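Mestirdale Shared House: progress report for August

Prepared by Milagros Samonte for the grant manager

1. Where we are

The house clearing is on schedule apart from the large downstairs room, which is taking longer than planned. The kitchen, the hall and both upstairs bedrooms are finished and have been handed over to Nurhan Karabulut for painting. She started in the smaller bedroom and expects to be in the kitchen by Friday.

The skip from Basitz was collected full and has been replaced once. We do not expect to need a third. Cardboard and glass are being kept out of it and taken to the recycling point in Alfredo Javier's van, which is slower but keeps the skip charge down.

2. The downstairs room

This room was left until last as it had become the place where things from the rest of the house were put. The boxes that stood along the window side have been gone through, and what remains is mostly small rubbish, cables and the items along the back wall.

We are working on small rubbish first, then cables, then furniture. Trying to do all of it together in the kitchen was a mistake: things were sorted, put down and sorted again. Duygu Gündoğdu suggested keeping one lined bin on the floor and moving it along as each patch of carpet is cleared, and we have kept to that since.
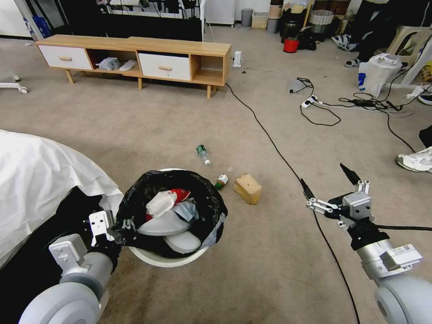

Bottles and cardboard are picked up separately from general waste and go out to the van at the end of each session. Wrappers, carrier bags and broken plastic go in the bin, and the black liner is changed before it gets too heavy to lift out cleanly. We bought a roll of 100 liners at the start and have plenty left.

The cables still need a decision. There is a grey power strip and a white extension strip on the floor, with a good deal of lead between them, and they should be untangled and checked before anyone says what is kept. Mwende Temba will do the testing. Anything that fails goes to the electrical recycling point and does not go back into the house.

The low TV cabinet is staying. It is light wood with two white drawers and open shelves, and it suits the room. The drawers have still to be emptied, and the slippers and cloth on the shelf will go in the box for personal items.

The woven basket and the red bucket at the back can be reused, the bucket for cleaning. The dark bags next to them have to be opened one at a time — we had a bag of good bedding nearly go in the skip last month and do not want to repeat that.

3. Carpet

The beige carpet was down for replacement in the original plan. I would like to try cleaning it first. Troma have quoted for a deep clean once the floor is clear, and Kaplan's price for new carpet stands until the end of the quarter, so nothing is lost by waiting for the result.

4. Money

Spending this month was £325, covering the second skip, liners, gloves and fuel. This is within the monthly allowance. The carpet line has not been touched.

5. Next month

Finish the downstairs floor and the back wall. Test the electrical items. Book the carpet clean. Nurhan will also need the downstairs room empty for roughly 5 days for the ceiling, and I will confirm dates with you when she has finished the kitchen.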